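Rhythm game timing is off after moving to a new TV, calibration doesn't help

Posted by Donnie Halliday in Games > Music and rhythm

I've been playing Lekeck on the same console for a couple of years and just moved it from an old bedroom TV to a bigger one in the living room. Now everything I hit comes up as Late, even on songs I used to full combo. I ran the calibration screen in the options menu and it gave me a value of 6, then I ran it again and got 12, then 4. None of them feel right. With 12 the taps line up with the sound but the notes on screen look wrong. With 4 it's the other way around.

Game mode is on. Sound goes through a Weker soundbar plugged into the TV. Wired controller. My best score on the Strachan medley was one I was proud of and now I can't even clear it on Hard. Is there a trick to the calibration or do I need to go back to the old TV?

Liudmyla Stetsiuk

You have two delays and you are trying to fix them with one number. The picture is late by one amount and the soundbar is late by another. The calibration screen in Lekeck plays a click and flashes a circle at the same time, so if the two don't match, you follow the click on one run and the circle on the next. That would explain getting three different values.

Do it in this order:

Unplug the soundbar and use the TV speakers.
Turn off any "surround" or "clear voice" setting on the TV.
Set the game's offset back to 0.
Open the advanced page under Sound. There are separate sliders for audio and display.
Run the display test with the volume muted and go by the circle only.
Run the audio test with your eyes closed.

Write both numbers down. Then plug the soundbar back in and repeat the audio test only. If the audio number jumps a lot, look for a passthrough or PCM setting on the TV and try each one.

Gavin Rennie

Just use headphones in the controller. Fixed it for me.

Aino Lappalainen

Liudmyla's steps are right, but the advanced page doesn't show up until you update the game. On the older version you only get the one slider. Check the version on the title screen before you go looking for it.

I had the same trouble when I changed TVs in May. Mine settled after I also turned off the motion smoothing, which game mode had left on for that one input. After that I got 2,228 on a song I hadn't cleared since the move, so it's worth checking each input by itself. 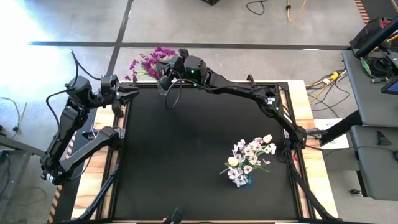

One more thing on the audio test: do it at least twice and take the middle of your results. The first run is usually a bit early while you find the beat. If you still get very different numbers each time with the soundbar unplugged, try another controller before you change anything else on the TV.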